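3.2 피로 일지와 일상 동작의 관계

본 절에서 다루는 자료는 저자들이 가장 오래 기다려 온 부분이다. Ivthorpe 코호트의 자가면역질환 참여자들이 직접 작성한 피로 일지 2,236건 가운데 수면 시간과 관절 강직 정도가 모두 기입된 947건을 분석에 사용하였다. 피로는 0점에서 100점까지의 시각 척도로 기록하게 하였고, 점수 옆에는 그날 가장 힘들었던 동작을 자유롭게 적도록 하였다.

이 자유 기술란이 무척 풍부했다! 참여자들은 "병뚜껑", "머리 감기", "윗선반의 냄비"처럼 짧은 말로 하루를 요약했는데, 이를 Suson 분류법(Brinkmann & Hafþórsson)에 따라 코딩하자 팔을 어깨 위로 드는 동작과 손목을 비트는 동작이 뚜렷한 두 무리로 갈라졌다. 전자는 전날의 수면 부족과, 후자는 아침 강직과 더 강하게 연결되었다. 총점만 보았다면 이 차이를 놓쳤을 것이다. 일교차가 큰 2월의 일지에서는 두 무리가 함께 늘었으나, 기온 자체의 영향인지는 현재 자료로 판단할 수 없다.

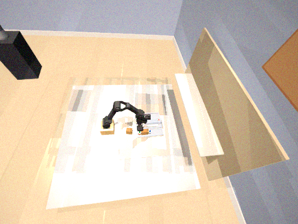 그림 4. 밝은색 매트 위 받침대에 설치된 검은색 로봇 팔의 시뮬레이션 화면.

피로 연구에서 동작을 관절 단위로 나누어 보는 관점은 아직 드물지만, 저자들은 그 가능성을 크게 본다. 참여자가 적은 "선반에서 꺼내기"라는 한마디에도 어깨, 팔꿈치, 손목의 부담이 섞여 있으며, 어느 관절이 먼저 지치는지는 사람마다 달랐다. 일지에서 "팔꿈치를 들고 손은 내린 채"라고 표현된 설거지나 다림질 자세를 설명할 때 이런 구분이 유용하다. Calloway 설문의 상지 문항은 이 자세를 따로 묻지 않는다. 후속 조사에서는 해당 문항을 추가하고, Clindby 외래의 참여자에게도 같은 일지를 배포할 계획이다. 관절별 응답과 피로 점수의 시차 분석은 3.3절에서 다룬다.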